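Home | Reviews | Forum | About

Fleltura teleop kit: two weeks in
February 10, 2019

So I finally caved and bought the Fleltura kit, the one where you drive a simulated arm with a handheld controller and save each run as a demo for training. It was 80 bucks, and I'd already burned most of October trying to do this with a keyboard (never again!).
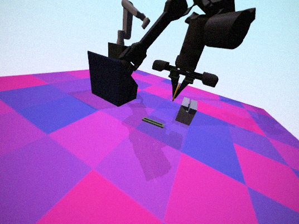

Gripper, thin strip and the slotted block, in the sim.

I've recorded 30 demos so far. Wrist rotation feels great, super smooth, but depth is hard to judge and I kept overshooting the block until I slowed the hand speed way down. Saving is quick. The replay menu is a mess, though, and I lost 2 good runs in there.

Would I buy it again? Yep, mostly for the controller.

Print this page | E-mail to a friend

Recent reviews
Mudura foot pedal
Skurier desk clamp
Bataineh wrist rest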